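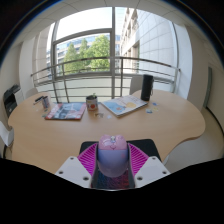 Figure 4-1. Mouse held between the fingers, with the mouse pad beneath.

4.2 Recording the mouse-and-pad task

This section covers one task in the Drostance tabletop set: pick up a computer mouse with the Musow hand gripper and set it down on its pad. A full set is 60 takes at one table. Complete the calibration in 4.1 first.

Before the first take

1. Lay the pad flat. It may extend past the table edge, but the mouse must have room to rest on it.
2. Place the mouse on bare wood, clear of the pad.
3. Leave other objects on the table as they are. Books, cups and pens are part of the background and should vary between tables, not between takes.

CAUTION: Do not point the lens straight at a bright window. The sky will wash out, and tracking may be lost if it fills most of the view.

Recording a take

4. Open the fingers fully and hold the gripper still for 3 seconds. Pop, the recorder app, sounds one tone when tracking has locked.
5. Move in at a steady pace. Bring one fingertip to each side of the mouse before closing.
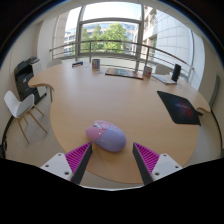 6. Close until both contact pads touch the shell. Stop there — more pressure bends the ribs and spoils the width reading.
7. Lift, carry the mouse to the pad, lower it and open the fingers.
8. Back away until the whole mouse is in view, then end the take.

NOTE: If the mouse slips, finish the take and mark it "retry" in Pop. Do not delete it. Brireck imports retries into a separate folder.

Changing the start position

Move the mouse after every take. Vary both its place on the wood and the way it faces. A start near the table edge is allowed if both fingers can reach around the shell.
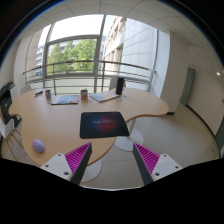 Figure 4-3. Start position near the table edge, fingers open.

Turn the pad after take 30 if the table allows it. Keep at least 100 mm between mouse and pad at the start.

Send completed sets to Nermina Ristić with the table number in the folder name. Error code 174 during upload means the calibration file is missing; see 4.1.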